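Drenitel opens with a stalled tram, a dead phone and a town where every shop is shut for the winter. Ten minutes in, I had missed dinner. By the end of the weekend I had filled a notebook with maps of alleys, and I don't even keep notebooks.

The game is the second from Pusitz, a studio so small that all of its people fit in the one room where I met them in March. Marjan Bakhtiari wrote it and designed most of the puzzles. Setareh Bagheri did the music, and she was wearing headphones around her neck for the whole two hours I was there, in case something came to her.

"We wanted a town you could learn," Bakhtiari says. "I grew up somewhere with a hill in the middle, and if you knew the stairs you could get anywhere faster than the bus. I wanted the player to have that feeling of knowing the stairs."

You really do get it. Drenitel has no map screen and no markers. It has 33 streets, each with its own sound when you walk on it, and after a while you start steering by ear. Bagheri recorded footsteps on gravel, slate, wet planks and the metal bridge behind her old school — 336 clips in all, most of them made at six in the morning before traffic.

"The bridge was the hard one," she says. "It hums. I kept thinking my equipment was broken, and then I just put the hum in the game. Now it's the thing people write to us about!"

I asked about the tram driver, who turns up all over town and never says the same line twice. Bakhtiari laughed and pulled out a folder. She had written 156 lines for him, including a few you can only hear if you walk away while he's still talking. She read me one about soup that I won't spoil.
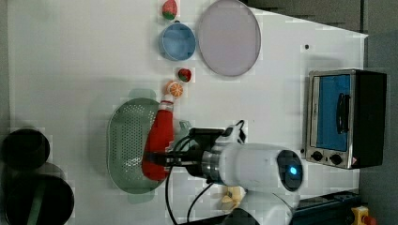
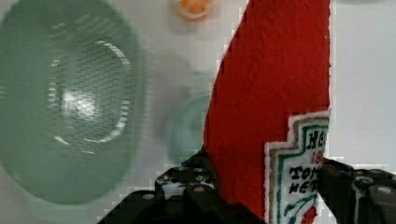 Kamran Ebrahimi told me over the phone that he would happily have played it with half the puzzles, and that the clock tower sequence in particular made him put the controller down for a week. When I passed this on, Bakhtiari nodded before I had finished.

"The clock tower is too hard," she says. "I know it is. I tested it on people who had been looking at it for months, so of course they got through it. We're adding a second way up in the next patch. You'll be able to go through the bakery cellar, and if you liked the old way, it's still there."

For my part I loved the clock tower, all the gears and the pigeons and the awful moment when the bell goes off under you. But I'm glad about the cellar, and I'll be going back in for it.

What comes after that is less settled. Bagheri wants to make something at sea. Bakhtiari has a few pages of a story set in a mountain hotel, working title Bruvmont, and she let me look at the first page only. There's a locked elevator on it, and a guest who has signed the register under two names.

"It might turn into something else," she says. "Drenitel was a racing game for the first two months. You can still find one of the cars, if you go down to the harbor and look behind the nets."

I have looked behind the nets. It's green, and the horn works.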